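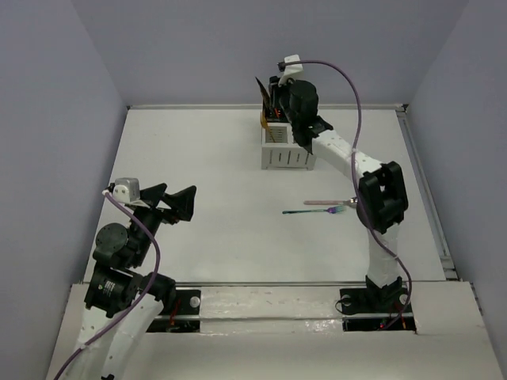
Ginus caddy in white, with one utensil standing in it.

Geswood Ginus Utensil Caddy, Square, Slotted

The Ginus is a small, square, open-topped caddy for holding kitchen and workbench utensils upright. The walls are perforated with narrow vertical slits arranged in rows. It stands directly on the table or counter and needs no bracket, liner, or fixing.

Application

Intended for spatulas, turners, spoons, brushes, tongs, and similar long-handled tools in daily use. The caddy can be placed at the back of a work surface, where the tools remain within reach and the front of the surface stays open. Utensils may be stored handle down or handle up. For drying, handle up is preferred for flatware and handle down for anything with a wide head.

Not intended for unsheathed knives. Narrow blades and skewers can enter the slits. Use the Lometti knife block for these.

Specification

Outside width and depth: 141 mm each
Form: square, open top, no lid
Walls: vertical slits in rows
Color: white
Internal dividers: none supplied
Mounting: freestanding
Pack quantity: 2
Warranty: 200 days from delivery

The outside width and depth are measured at the widest point. Allow clearance on every side when fitting the caddy inside a drawer or a shelf bay. Drawer use is possible only with the utensils removed or laid across the top.

Loading

Place the heaviest utensil first and set it toward the middle. Distribute the rest so that handles lean against different walls. A single long, heavy tool in an otherwise empty caddy puts the load on one upper edge, and the caddy should then be set against a backsplash or wall. Do not move the caddy by pulling on a utensil. Lift it by the walls with both hands when full.

Drainage

Water can leave through the slits and will reach the surface below. On bare wood, or on any surface that should stay dry, stand the caddy on the Feng drip tray. The tray is sold separately and accepts one Ginus caddy in either direction. Shake excess water from utensils before loading. Empty the tray daily where wet utensils are stored.

Cleaning

Hand wash in warm water with mild dish soap. Clear the slits from the inside with a soft bottle brush, working top to bottom. Residue collects first in the lowest row. Rinse and let air dry upside down. Scouring pads and abrasive powders will dull the finish. Starch and flour deposits should be soaked before brushing, as dry scraping tends to push them deeper into the slits.

Ordering and availability

Sold in packs of two. Single caddies are not supplied, except as warranty replacements. Stock at the last count on 19 Jul 2025 was 2,953 packs. The next production run is scheduled for October, with no change to dimensions or color. Utensils are not included.

Related items

Feng drip tray, single
Lometti knife block, countertop
Lometti divider insert for Ginus caddy, four compartments

The divider insert drops in from the top and is held by the load. It does not fit the earlier round caddy.

Returns

Unused packs may be returned in the original carton. Opened packs are accepted if both caddies are present and clean. For warranty claims, send the order number and a note of where the damage is located (wall, corner, base, or rim). Trade quotations and drawing requests are handled by Esperanza Ruiz-Ortega, product desk.

Geswood Housewares | Contact | Shipping and returns | © 2025 Geswood | Back to top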